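Review: Holtard worktable with the white matte top

By Natalia Escobedo

Print this page | E-mail this to a friend

14 comments | 6 shares

I bought the Holtard in March to replace a glass desk that I had never liked. It has been in daily use since then, mostly for paper cutting, gluing, parcel wrapping and a fair amount of eating lunch. I paid £179 for it at Trelton, including delivery to the door but not up the stairs.

The table comes in one size, 130 cm long and 70 cm deep. The top arrives in one box and the legs in another, and mine came on different days. You can't do much with either until you have both, so don't clear the room until the second box turns up.

Putting it together took me an evening, working alone. The legs bolt into metal plates on the underside, and the holes on mine lined up without any forcing. The instructions are a single folded sheet with drawings and no words. Step four shows the crossbar the wrong way round, or at least it shows it in a way I read as the wrong way round, and I had to take two bolts out again. The hex key in the packet is short and hurts the hand after a while. Use your own if you have one.

The feet screw in and out for uneven floors. My floor slopes towards the window and I needed nearly all the travel on one of them. Once set, it has stayed put. There is a slight sideways wobble if you lean hard on a corner, which I notice when I'm cutting thick card and at no other time.

The finish is the main reason I chose this one over the Doline, a table of the same length with a glossy top. I had used a Doline at an evening class and spent most of it shifting my chair to get away from the reflection of the ceiling lights. The Holtard is properly matte. It is sold as plain white, but off-white is nearer the mark, and it changes with the light in the room. Some parts look a warm, light grey and others have a bluish cast to them.

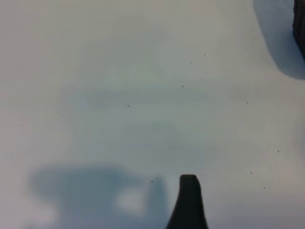

For paper work that is a help. I can lay white card on it and still see where the card stops, which I couldn't do on the glass. Dark things are very easy to find on it, and I have stopped losing the cap of my pen. If you need a true white for matching paint or fabric, I would put a sheet of bright white paper down first and work on that.

Cleaning is mixed. Pencil comes off with a damp cloth, and so does PVA glue if you catch it the same day. Tea left a ring that needed washing-up liquid and two goes. Permanent marker has not come off at all, and I now have a small line near the back that I cover with the tape dispenser. The leaflet says not to use cream cleaner and I haven't tried it. Hands leave faint greasy patches on a matte top that you only see from a low angle, and I wipe it down once a week for that reason.

Scratches have been few. I use a cutting mat for the knife. The one time I forgot, the blade left a fine mark that I can feel with a fingernail but can't see from my chair. I have not put anything hot on it without a mat underneath, and the leaflet advises against it.

The stated load is 50 kg. I haven't tested that, but it has held a sewing machine, a printer and two boxes of paper at once and the middle hasn't dipped.

There is no cable hole and no drawer. Villaseñor make a clip-on tray that is meant to fit tables of this thickness. I tried one and it did grip, but it sits low enough to catch my knees, so it has gone on the hall shelf. A drawer that fixed under one end would be worth having, and I would pay extra for it.

The edges are square, with a very small bevel. They are comfortable enough for writing, though with bare forearms in warm weather you do feel them after an hour or so. The corners are sharp enough to be a worry with small children about.

I would buy it again at this price. For someone who mainly uses a laptop, there are cheaper tables that will do just as well. For cutting, sticking and sorting, the depth is right and the lack of glare makes a real difference in the evening.

Good: no glare, level once set, easy to see what you're working on
Less good: poor hex key, marker stains, no storage
Price paid: £179

Posted May 23, 2026

Print this page | E-mail this to a friend

Contact | Copyright | Back to top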